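Chapter 7
Evaporites: Rock Salt, Gypsum and Potash

7.1 Scope of the chapter

Evaporites are sedimentary rocks formed when dissolved salts precipitate from concentrated water. The most common evaporite minerals are halite, gypsum and anhydrite. Potash minerals such as sylvite and carnallite are less common and of greater value per ton. Chapter 6 dealt with clastic sediments, in which grains are carried and dropped by water, wind or ice. Evaporites belong to the chemical sediments, and the reader should expect a different set of controls: brine composition, climate, and the shape of the basin in which the brine is held.

The chapter opens with the chemistry of brines, moves on to the settings in which evaporites accumulate, and then treats burial, flow and dissolution. Extraction by room-and-pillar and solution methods is covered in Section 7.6. Storage of gas and liquids in salt caverns is left for Chapter 11.

7.2 Order of precipitation

When normal seawater evaporates, the salts do not leave solution together. Calcium carbonate comes out first, in small amounts. Gypsum follows, and halite begins to form only after most of the water has been lost. Magnesium and potassium salts remain in solution until the last stages. The brine left at that point is called a bittern.

The order depends on the starting water. Lake brines in volcanic areas may carry a great deal of sodium carbonate and little chloride, and they produce trona in place of thick halite. The sequence above applies to marine water only, and even there it is seldom complete. Fresh inflow dilutes the brine and sends the sequence back to an earlier stage. A core through a marine evaporite therefore tends to show many partial cycles stacked on one another.

A single body of seawater cannot account for a thick salt bed. If a sea of ordinary depth dried out entirely, the salt left behind would be a thin layer compared with the original depth of water. Well Medeiros 2 passed through 968 meters of halite in the Brustum Salt. To deposit that thickness, seawater must have entered the basin again and again while water vapor left it. The usual explanation is a restricted basin, joined to the open sea by a narrow or shallow inlet – or by seepage through a barrier.

7.3 Basins used in this chapter

Two areas are referred to throughout.

The Plullska Basin is a marine basin with a shallow sill on its western side. Its fill includes the Brustum Salt, a halite unit with two potash zones near the top. The lower potash zone is 40 meters below the upper contact in the type section. Anhydrite forms the base of the unit and reappears as thin bands in the halite.

The Sirow Flats are a nonmarine playa system. Water reaches the flats from the surrounding fans, mainly in February, and evaporates during the dry months. Gypsum grows within the mud as blades and rosettes. Halite forms a crust at the surface, which is partly dissolved by the next flood. Very little of this halite is preserved at depth.

Students often treat the two areas as large and small versions of the same process. They are better compared by asking how much of each precipitate survives. In the Plullska Basin the dense brine covered earlier deposits and protected them. On the flats there is no lasting brine cover, and the record is mostly gypsum and mud.

7.4 Hydration and burial

Gypsum contains water in its crystal structure. Anhydrite has the same calcium sulfate composition without the water. As gypsum is buried and warmed it gives up its water and converts to anhydrite, with a loss of solid volume. The depth of the change varies with temperature gradient and pore water salinity, and no single figure should be quoted for all basins. Uplift reverses the change – the anhydrite takes up water near the surface and may swell, with folding of thin beds as one result. 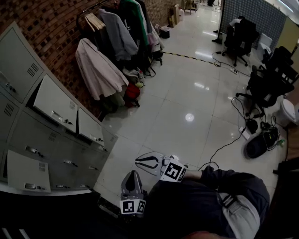 Figure 7.1. Gray hand-held gripper with square markers, and metal lockers with some doors open.

Halite undergoes no such change of mineral, but it loses its pore space early. Under load it deforms by creep. Most clastic rocks become denser with burial, while halite keeps nearly the same density, so at depth it may be lighter than the beds above it. Where the load is uneven, the salt moves sideways and upward into pillows and diapirs. One diapir in the Plullska Basin rises 2,000 meters above the regional level of the bed that supplied it.

7.5 Terms to know before reading on

Bittern: the brine remaining after most of the halite has precipitated.
Diapir: a body of salt that has pierced the overlying beds.
Playa: a flat, dry lake floor in a closed desert basin.
Sabkha: a salt-encrusted flat, coastal or inland, with a shallow water table.
Sill: a raised area that limits exchange of water between a basin and the sea.

Problem set 7A uses the core log of well Medeiros 2, drawn at 25 meters to the inch. Mark each return to anhydrite before starting the problems.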